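Grirnatthorpe Works Users' Group
Minutes of the meeting held on 28 October 2018 in the meeting corner, upper floor

Present: the chair, the secretary, one representative from each of the tenant firms (Urnico, Sjöberg and Mekus), and the building manager for the first part of the meeting.

Apologies: the deputy chair, who was travelling.

1. Minutes of the last meeting

The minutes of the September meeting were read and agreed, with one correction. Under the heading of parking, "the rear gate" should have read "the side gate". The secretary will change the file copy.

2. Matters arising

Side gate. The new padlock has been fitted and the code has gone out to all three firms. Mekus asked whether couriers could be given the code as well. The building manager would prefer that they were not, and asked that couriers ring the bell at the front as before. Agreed.

Kitchen tap. Repaired. The cold tap still needs a firm turn to stop it dripping. The building manager will ask the plumber to look at it on his next visit and did not want to pay for a separate call-out.

Post. Letters for Sjöberg are still being put in the Urnico tray. Urnico will pass them on each morning, and Sjöberg will write to its bank and its insurers again with the full address, including the floor.

Bicycle rack. No progress. The quotation received was for a rack larger than the space available. Carried forward.

3. The shared office

Most of the meeting was spent on this item. Complaints had been received from two of the firms about the state of the shared office, mainly the desks and the shelves by the brick wall. The chair asked everybody to keep to what needed doing and leave aside who had left what where.

3.1 Desks

It was agreed in September that the desks in the shared office would be wiped down at the end of each day and that small items would go back on the shelves or home with their owners. Urnico said this had worked for the first fortnight and had then slipped. Sjöberg said its staff did wipe the desks, but wiped round things that were not theirs, as they did not like to move other people's work.

There was some discussion of what counts as work and what counts as left-overs. Water bottles, rolls of tape, sticky notes and odd leads were all mentioned. Mekus said that a roll of tape is in use all day and it is a nuisance to fetch it from the shelves every time. The chair suggested that each desk be allowed one small tray, and that anything in the tray may stay out overnight. Anything outside the tray may be moved by whoever is wiping down. This was agreed by all three firms.

The building manager has a number of unused trays in the store downstairs and will bring them up. They are letter trays and do not all match. The meeting did not mind.

3.2 Cloths

The microfibre cloths are popular and keep going missing. Urnico, which buys them, reported that the last pack had been used up much sooner than expected, and that several cloths had been found in the kitchen, where they had been used on the hob. These could not be put back on desks and screens.
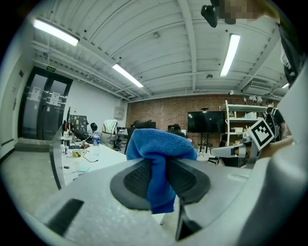
After some discussion it was agreed that blue cloths are for desks and screens only, and that the kitchen will have a different colour. Sjöberg offered to buy a pack of yellow ones for the kitchen at its own cost this time, with later packs to come out of the shared fund. Used cloths of either colour go in the bag under the kitchen sink. The firms will take it in turns to wash them, beginning with Mekus. Fabric softener is not to be used, as it leaves smears on the monitors.

Spray is to be put on the cloth and not straight on the screen. This was raised by Urnico and agreed without discussion.

3.3 Cables

The tangle of leads on the desks was raised by Sjöberg. Some of them have not been plugged into anything for a long time. It was agreed that each firm will go through its own leads before the next meeting and label the ones it wants to keep, at the plug end. Leads without a label will go into a box on the white shelves for a month, and then to the recycling centre.

Mekus asked for cable clips under the desk edges. The building manager has no objection to stick-on clips but does not want any screws put into the desk tops. Mekus will get a price.

3.4 Shelves

The white shelves have filled up again. They hold boxes belonging to all three firms, together with things left by a firm that moved out before any of the present tenants came. The building manager confirmed that the old firm has been written to and has no further interest in anything left behind.

It was agreed that the shelves be divided, with one part for each firm and the lowest shelf kept for shared things such as tape, spare cloths, batteries and printer paper. Heavy boxes are to go low down. Nothing is to be stored on top of the unit. Each firm will mark its own boxes with its name on the side facing the room.

Urnico has more boxes than the other two and asked whether it could use part of the store downstairs. The building manager agreed to this for the winter, provided the way to the meter cupboard is left clear.

3.5 Chairs and coats

Clothing is being left over the backs of chairs, sometimes for days, and people looking for a seat take the chair to be in use. Sjöberg asked for coat hooks. The building manager would not allow hooks in the brick wall, where the mortar is soft in places, but will put a free-standing coat rail near the doors if one can be found that does not narrow the way out. Until then, clothing is to be taken home at night.

Backpacks are not to be left on the floor between the desks. A visitor tripped over one in September. There was no injury, and the entry in the accident book has been signed.

3.6 Television

The television by the brick wall is for the use of all three firms. Mekus said that it is often left on standby with somebody's laptop still connected. It was agreed that the last person to use it should unplug their own machine and switch the set off. The booking sheet will continue. Urnico asked for longer bookings on the first day of each month, and this was agreed for a trial period.

4. Doors and notices

The building manager asked that notices taped to the glass doors be kept few in number and be taken down when they are out of date. Tape marks are hard to get off the glass. From now on, a notice should carry the date on which it is to come down. Anything longer than a single sheet goes on the board in the kitchen.

The doors are a way out of the building in a fire and must open fully at all times. No deliveries are to be stood in front of them, even for a few minutes. Mekus apologised for a pallet left there recently and said that its supplier has been told.

The building manager left the meeting after this item.

5. Lighting and heating

Sjöberg said the ceiling lights are too bright over the desks late in the day and asked whether they could be switched in separate rows. The secretary will ask the building manager for the cost of changing the switches. In the meantime, anyone working late may bring in a desk lamp, which must be tested first.

The heating will come on earlier in the morning from next month. The pipes at ceiling level knock when they warm up, and this was said to be normal.

6. Shared fund

The balance stands at £202. Each firm's contribution for the coming quarter is due. A motion to set a ceiling of £300 on the fund, above which contributions would be paused, was put by Urnico and seconded by Sjöberg. Carried.

The cost of cable clips, if Mekus finds them at a fair price, will be met from the fund without coming back to a meeting.

7. Tidying day

It was agreed to hold one morning of tidying before the winter break, with at least 2 people from each firm. The order of work will be shelves first, then leads, then desks, so that dust from the shelves is not dropped on clean desks. The floor will be left to the cleaners. Urnico will provide bin bags and Mekus will bring its trolley. The secretary will send round a choice of dates.

8. Any other business

The kitchen bin is being overfilled. Whoever finds it full should empty it.

Sjöberg has 4 mugs too many and will leave them in the kitchen cupboard for anyone to use.

Urnico asked if the window in the corridor could be kept shut in wet weather. Agreed.

9. Actions

Building manager: trays from the store; coat rail; plumber for the cold tap.
Secretary: correct the September minutes; cost of light switches; dates for the tidying day.
Urnico: blue cloths; bin bags; move boxes to the store.
Sjöberg: yellow cloths; letters about the address.
Mekus: first wash of cloths; price of cable clips; trolley.
All firms: label leads; mark boxes; pay contributions.

The next meeting will be in the same place, on a date to be sent round by the secretary. The bicycle rack will be taken first.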